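Up at 5:40, before the heater had done much. The cabin was 52 degrees by the little thermometer over the chart table. Made coffee and drank it in my jacket. There was frost on the dock and the cleats were stiff, but the sky was clear, so I decided to get the winter list going again.

We have owned Pindimora for two years now and this is the first winter I have stayed aboard for more than a weekend at a time. She is a 36-foot sloop with a diesel that had 1,284 hours on it when I shut down last fall. I wrote that number on a piece of tape by the panel so I would stop looking it up. The oil was changed before layup. The impeller was not, and that was first on today's list.

The impeller job took all morning. The cover plate on the raw water pump has six screws and you can only see four of them. I did the other two by feel, with a rag stuffed underneath so I would not lose anything in the bilge. I still dropped one, and it missed the rag. Found it with the magnet, on a string, after a lot of swearing. The old impeller had a crack at the base of one vane and the rest had taken a set. I put the new one in with some dish soap, turned it the right direction, and put on a new paper gasket. I kept the old impeller in a bag as an emergency spare, although I doubt I would ever use it.

Lunch was soup and the end of the bread. Called the yard at Torres about the haulout. They want to move us to the back row because a big trawler is coming in and needs the space near the lift. I said fine. The back row is closer to the restroom and farther from the hose. They quoted me $400 for the lift, wash and blocking, the same as last time, but the pressure wash is now only for the bottom and they charge extra for the topsides. I said I would do the topsides myself.

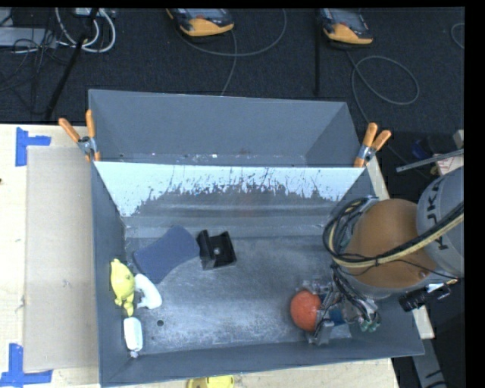
After the call I went through the spares under the port settee. I had been putting that off. Half of what was in there came with the boat and belongs to equipment that was gone before we bought her. There were filters for the old engine, a manual for a radar that is not on the mast, and a bag of hose clamps so rusty that they had turned into one clamp. I threw out the clamps and the filters. The manual I kept for the moment, for no good reason.

What I did not find was the spare shear pin for the windlass. I am sure I bought one. I wrote it in this diary at the time, and I went back and found the entry, and it says I put it "somewhere safe." So I ordered another one from Wuvar, and while I was at it I ordered zincs and a tube of bedding compound. Shipping was more than the pin.

The leak at the forward hatch is back. It had rained in the night before the sky cleared, and there was a wet patch on the V-berth cushion the size of a dinner plate. I had thought it was the gasket, and I replaced the gasket in August, so now I think it is the frame. That means taking the whole hatch off, cleaning out the old sealant and bedding it again. It needs a dry stretch and temperatures above 50, and neither one is coming this week. I taped plastic over it from the outside and stood the cushion on edge by the heater.

Looked at the Reltau survey again in the afternoon. It is the one we had done when we bought her, 27 pages, and I go back to it every winter to see what is still open. The list of things to fix right away is finished. The list of things to watch is not. The surveyor noted some moisture in the deck around the port chainplate and said to check it each year. I tapped around it with the handle of a screwdriver and it sounded the same as it did last winter, maybe a little duller toward the cabin side. I marked the spot with pencil so I have something to compare with next time. If it has spread past the line, I will get someone to open it up.

The broker sent another email asking if we have thought about selling. He has somebody looking for this model. I did think about it, for as long as it took to dry the dishes. A slightly bigger boat would be nice for the galley, and the price he mentioned was fair. But we would have to learn a whole new set of problems, and I know where nearly all of hers are. I wrote back and said not this year.

Ran the engine for 20 minutes at the dock before dark. Water came out of the exhaust right away and there were no drips at the pump cover. Closed the seacock after.

Need for tomorrow: propane, paper towels, a longer 10 mm socket, stamps. Check the cushion. Move the stern line, it is chafing on the chock again.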